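Let People Have Boring Desks

14/06/2022

I have a small bone to pick with the office makeover people. You know the ones. They come in with a mood board and a tape measure, and three weeks later your whole floor looks like the lobby of a hotel you couldn't afford, and you can't find anywhere to put your sandwich.

Our place in Nesside got the treatment last October. I'll admit I was excited at first! We'd had the same gray carpet for 9 years and I was ready for anything. What we got was "zones." A focus zone, a huddle zone, a recharge zone (two beanbags and a fern), and a long shared bench where the desks used to be. Every evening you had to pack your stuff into a locker the size of a shoebox, and every morning you unpacked it again somewhere else, usually next to somebody eating cereal.

Now, I like cereal. I even like most of the people eating it. But I'd had a drawer, you see. It held my good scissors, a box of tea, a cardigan for the days when the air conditioning goes wild, and a phone charger that was mine and stayed mine. I didn't know how much I leaned on that drawer until it went off in a van. 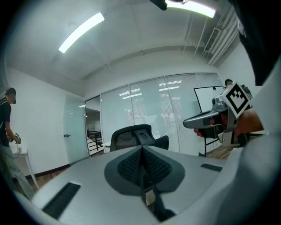
An office room from low down, with a hand at the right.

The bill for all this came out in the staff newsletter. They were proud of it! The beanbags alone were $500, and the bench was $2000 before delivery. I keep thinking about what else that money could have bought. Blinds that close, for one. The sun comes straight in on the Villanueva Street side and by three in the afternoon you're squinting at your screen like a sailor.

I do understand the argument for it. A friend of mine works over in Umness, where they gave up fixed desks years ago, and she loves it. She says she's met people from departments she'd never heard of. Fair enough, and if you're the kind of person who picks up energy from a room, I'm glad for you and I mean it. I'm the other kind. I do my best thinking in a spot I've stopped noticing, with the same wall in front of me and the same squeaky chair under me, and when all of that changes daily I spend the first half hour just settling in (and the second half hour looking for the charger).

So my plea to whoever holds the budget next time is pretty modest. Before you order anything, go ask 6 people what they'd miss if it vanished overnight. My guess is you'll hear about drawers, hooks for coats, a lamp, maybe a door that shuts. Then leave those things alone, please, and spend the rest on the blinds.

I bought myself a little rolling cart, by the way. It lives under the stairs, and my tea is in it.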